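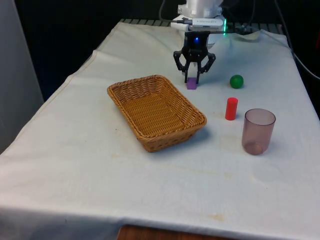
Step 3: Set the pre-grasp height

Open grasp.yaml in your Lulla workspace and set approach_mm to 50. The planner stops at that height over the block, opens the fingers, then moves straight down. Keep descent speed at 15 mm/s until the block pose is stable.

Run the planner once with --dry-run and check that the target is purple_block.
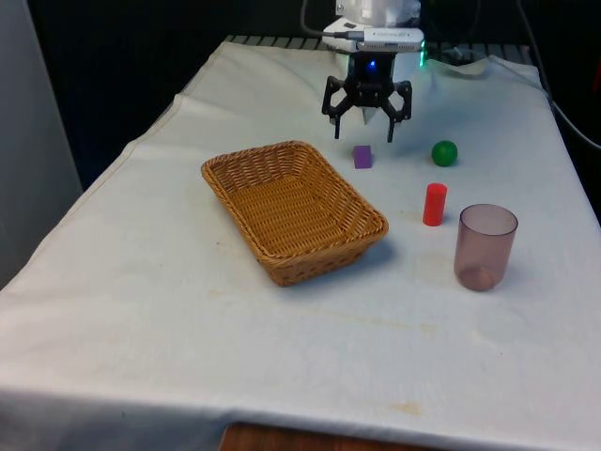 If the fingers end up behind the block, change y_offset in small steps and plan again. Charmaine Molefe's calibration notes cover larger errors.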